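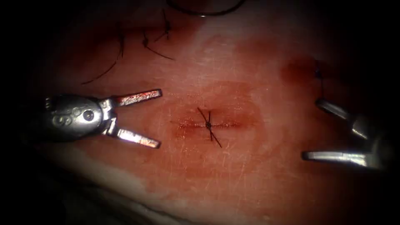

Report of visit to the Drulness surgical robotics laboratory, Wodivcombe

Purpose of the visit

Members of the Trornlow Hospitals Equipment Safety Group attended the Drulness laboratory on a Wednesday in August. The visit was arranged after the laboratory notified the group of a repeated fault in its suturing program, in which the jaws of one instrument opened without a command while a needle was being passed. All work at Drulness is carried out on tissue pads. No patients are involved at any stage of the program.

The group was received by Chun-hung Kuo, who is responsible for bench safety at the laboratory, and was given access to the fault log, the instrument store and the suturing bench. The program itself is known as Sinaga and has been running for two years.

The fault

The log holds 1369 stitch attempts. In 11 of these, the jaws let go of the needle between entry and exit. In nine cases the needle stayed in the pad and the attempt was stopped by the operator. In the remaining two it came free and fell on the bench, and on one of those occasions it was not found until the bench was cleaned that evening. The lost needle was recorded as a safety event and the program was paused the next morning.

Staff first believed that the grip was slipping on a stained or worn jaw face. Instruments were cleaned more often and two were replaced, with no change in the rate. A technician then compared the times in the log and saw that every release came late in a session, after the wrist had been turned many times in the same direction. Bench tests placed the cause in the cable that closes the jaws. As the cable stretched, the controller read the lower tension as a completed release and opened the jaws the rest of the way.

Mr Kuo told the group that the stretch had been within the limits set by the laboratory, and that the limits were therefore wrong. The group agrees with that assessment. It also notes that the controller should not have been able to open the jaws on a tension reading alone.

What the group observed

The group watched a morning session from behind the guard rail. Suturing was done on a short straight incision, with an instrument approaching from each side, and the session was stopped twice at the request of the safety officer so that the emergency stop could be tested. Both arms held position on each stop. The group asked for one further stop with a needle in the jaws. The needle was held for the full 30 seconds of the test.

Discussion then turned to loose thread. Long tails had been left on some pads, and the laboratory's own procedure calls for them to be trimmed before the next incision is started. Staff said that this step was often put off when a session ran behind. The group considers that a needle or a jaw could catch on an untrimmed tail, and asks that the step be treated as required.

A second pad design, white with a raised rim, was also discussed. The group's interest was in where a needle is set down between stitches. The laboratory has no marked place for this, and a needle may be left lying on the pad beside the work. 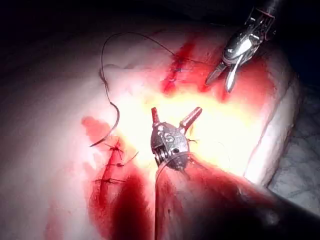
Could the same fault occur on instruments used in hospitals in the Trornlow region?

The laboratory's controller was written in-house and is not used in any hospital, so this fault is confined to the Sinaga bench. Hospitals do use cable-driven instruments, however, and the group will write to each site to confirm that cable checks are up to date.

Corrective action

The laboratory has changed the controller so that the jaws open only on a direct command. A drop in tension now stops both arms and sounds an alarm. Cables are to be measured before each session, and a needle count is signed at the start and end. At the time of the visit, 164 attempts had been completed under the new arrangements with no uncommanded release. The group regards this number as too small to close the matter.

Requests to the laboratory

1. Provide the revised cable limits in writing, with the test results on which they are based.
2. Mark a fixed place on the bench for needles not in use.
3. Add thread trimming to the session checklist.
4. Report any further release to the group within one working day.

The group thanks the staff at Drulness for their cooperation and for making the full log available. A return visit will be scheduled once the first item has been received.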